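Avby Porcelain and Stone Tile: Questions We Get

Answers by Corinne Schumacher, Vultstead Tile Supply. Last updated 24th December, when the phones were quiet.
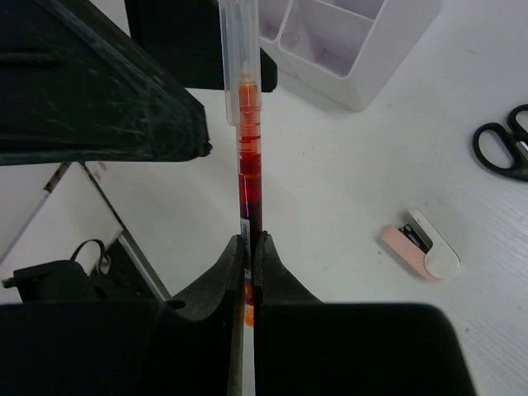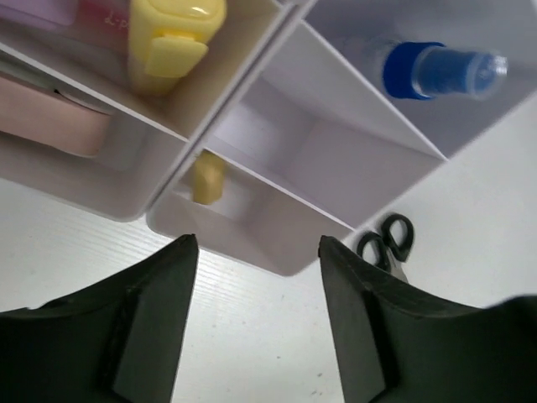
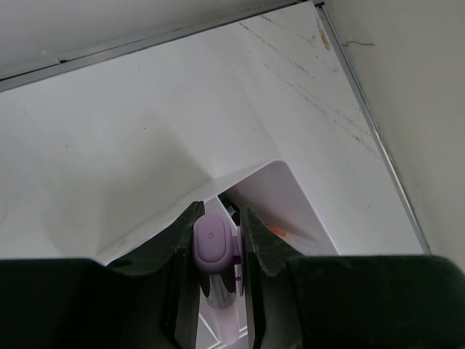
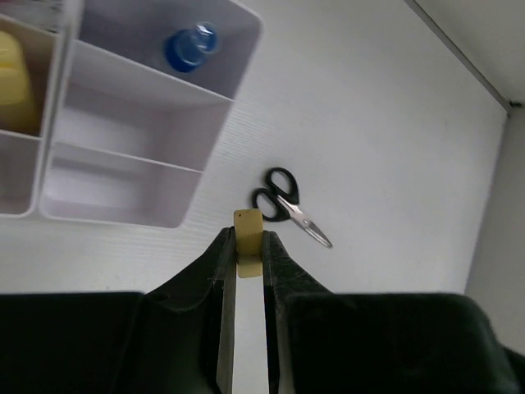
Small items and desk bins.

Is Avby real stone?

Some of it. The Avby Stone line is limestone, cut and honed. The Avby Porcelain line is porcelain printed to look like limestone. They share a name and a page in the catalog, and we have asked the brand to stop doing that. Check the box label before you tell your guests anything.

Can I get one sample?

Yes. You can have up to 6, cut from full tiles. Please don't pick your grout from a sample the size of a coaster and then call us in November about how the room feels busy.

Why doesn't my tile match the website?

Your screen is lit from behind and your bathroom isn't. Natural stone also varies from block to block. If you need every piece to be identical, the porcelain will make you happier, and it costs less.

How much extra should I order?

We suggest one extra box for every 7 you need. For a diagonal layout, or a room with a lot of corners, make it two. Leftover boxes can come back within the return period if they're sealed. A box that has been opened and taped shut again is an opened box with tape on it.

Do I have to seal it?

Limestone, yes, before grouting and again after. We carry Kamico sealer, and any decent penetrating sealer will do the same job. Porcelain doesn't need it. People seal it anyway and then ask why it's smeary.

Can I put it over my old floor?

Sometimes. The old tile has to be sound, flat and clean, and the door has to clear the new height. That last one gets skipped a lot. We sell tile and have no opinion on your door until it stops opening.

Is it slippery?

Polished stone is, when it's wet. Use the honed or textured finish for showers and entries. The polished finish looks wonderful on a wall.

Can I clean it with vinegar?

Not the limestone. Acid etches it, and so does lemon juice, wine and most of what gets spilled at a good party. Use a neutral cleaner and plain water.

Do you deliver?

Yes, to the curb. A full pallet of Olteanu 510, our thickest paver, weighs in the neighborhood of a small car, and the driver won't be carrying it upstairs. Have somebody home who can sign.

What about trade pricing?

It starts at orders of 3000 square feet. Being handy doesn't count as a trade, though we admire it.

My question isn't here.

Use the contact form and include your order number. If something arrived cracked, send a photo of the box as well as the tile, and hold off on installing it until you hear from us.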